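Guia do Gatier para quem quer instalar um negócio no concelho
Parte 3: Preparar e submeter a ficha do terreno
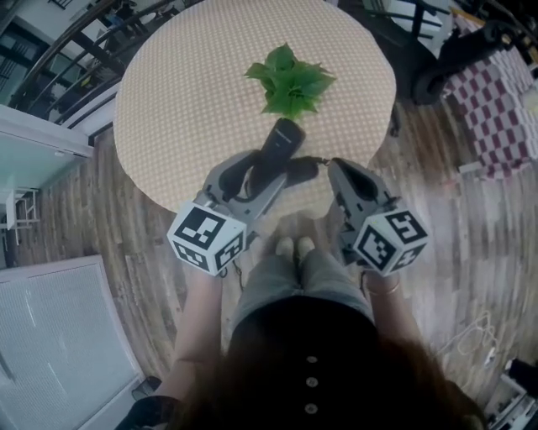
Na parte anterior deixei-vos com a conta criada e o perfil da empresa meio preenchido. Agora vem o que interessa mesmo: dizer ao Gatier que espaço procuram, escolher um lote e mandar o pedido. Eu fiz isto três vezes (duas para a minha oficina, uma para a minha cunhada) e já sei onde é que se tropeça, por isso vou pôr tudo por ordem.

Antes de começar

Tenham à mão o número fiscal da empresa, o código da actividade e uma ideia da potência eléctrica de que vão precisar. Se ainda não sabem a potência, peçam ao electricista uma estimativa por escrito, em PDF. O Gatier só aceita PDF, e foi assim que perdi uma tarde inteira a carregar fotografias que ele recusava sem dizer porquê!

Passos

1. Entrem na conta e cliquem em "Novo pedido de localização". Se o botão estiver cinzento, falta qualquer coisa no perfil. No meu caso era o telefone.

2. Escolham o parque. Neste momento há dois com lotes livres: o Skendetti, junto à estrada nacional, e o Skudetti, mais pequeno, do lado do rio. Sim, os nomes são quase iguais, e sim, toda a gente os troca. Confirmem no mapa antes de avançar.

3. Indiquem a área. O campo pede hectares e aceita casas decimais com vírgula. Com ponto, o sistema lê outra coisa: a minha cunhada queria 1,2 e ficou com um pedido de 12 hectares, que é metade do Skudetti para fazer compotas.

4. Escolham entre "terreno" e "edifício existente". Podem marcar as duas opções, e eu marcava, que os pavilhões usados aparecem e desaparecem depressa.

5. Preencham os postos de trabalho previstos. Ponham os do primeiro ano e deixem os sonhos para a caixa de observações.

6. Carreguem os anexos. O limite é de 12 ficheiros e o nome de cada um não pode ter acentos nem cedilhas. "Declaracao" passa, "Declaração" fica ali a rodar até se cansarem.

7. Cliquem em "Reservar lote". A reserva dura 60 dias e não custa nada. O prazo conta a partir do clique e inclui fins-de-semana e feriados.

8. Revejam o resumo e submetam. Guardem o número do pedido num sítio decente, porque é o que vos vão pedir sempre que telefonarem.

Cuidado: depois de submeter já não dá para mudar de parque. Têm de anular e começar de novo, e o lote volta à lista para quem o quiser. Quem estiver indeciso entre os dois parques que guarde como rascunho e vá lá ver os terrenos a pé.

Nota sobre o Pop

O Pop é o assistente que salta no canto direito do ecrã. Serve bem para tirar dúvidas sobre códigos de actividade (descobriu o meu à primeira, coisa que eu não tinha conseguido sozinha), mas sobre taxas municipais ainda me dava a tabela antiga. Para taxas, vão à página 56 do regulamento, que se descarrega no separador "Documentos". Para fechar o Pop, carreguem na setinha; o X fecha o formulário inteiro e leva o que não tiver sido guardado.

Se o pedido ficar parado

O estado normal a seguir à submissão é "Em análise". Se aparecer "Aguarda elementos", abram as mensagens dentro do próprio Gatier, que os avisos por correio electrónico vão muitas vezes parar ao lixo. Em Agosto é contar com mais demora. O meu segundo pedido apanhou as férias e só mexeu em Setembro, mas a reserva do lote manteve-se.

A visita técnica ao lote e a assinatura do contrato ficam para a parte 4.

Actualizado a 8 de novembro de 2020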